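Progress report to the Malik Fund
The Long Table (feature documentary, working title, and yes, we know)
Submitted by Raquel Simões, producer, Grulano Films
3/5/21

Dear Benoît,

You asked for a report that was shorter than the last one and had fewer adjectives in it. I have managed the first.

Where we are: the shoot in Tikarura is finished. We came home with 17 filmed interviews, against the 20-odd promised in the application, and the shortfall is almost entirely down to the fishing co-operative, whose members agreed warmly to take part and then went fishing. Loïc Cordier, who is directing, thinks the film is better with fewer voices. He thought it would be better with more voices when we were asking you for the money, but I have learned to enjoy his range.

The edit began in Lotitz at the end of the winter. Maxence Maillard has an assembly that runs a little under three hours. It contains everything anybody ever said about the closing of the village school, including a long passage on the boiler. We have watched it through twice. The boiler passage is oddly gripping and Maxence will not hear a word against it, so expect to meet it again in the rough cut.

Archive has been the slow part. The town's own film club left six reels, all unlabelled, and three of them are the same carnival. The other three are what we hoped for: the school opening, the flood, and the women's strike meeting that two of our interviewees remember quite differently. Loïc wants to run both accounts over the footage and leave the argument standing. I agree with him, which has unsettled us both.

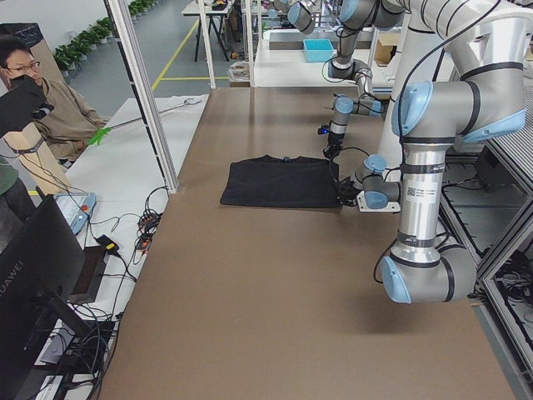
Will the film be ready for the autumn festivals?
The rough cut will be, and we intend to submit on the strength of it; the finished film, with sound mix and grade, should follow before the end of the year.

Money. We are 3,326 euros over on travel and under on nearly everything else, chiefly because the composer hasn't started and so hasn't sent a bill. Raphaël Riviere will write the score once he has a locked picture. He has turned down our offer of an unlocked one on several occasions. I would like your permission to cover the travel overspend from the contingency line, and a revised budget is attached with the change marked in yellow.

Rights and releases: all signed, bar one. The former headmistress would like to see her interview before she puts her name to anything, and having been taught by somebody very like her I am not going to argue. Loïc is taking it to her in May.

Still to do before the next instalment falls due: get the cut under two hours, clear the two songs people sing in the bar, and find a title. Suggestions from the Fund are welcome, though the one you made on the telephone has been put to the team and I'm afraid it did not carry.

The rough cut link will come to you directly from Maxence. Please don't forward it, as the password is rude.

With thanks, as ever,
Raquel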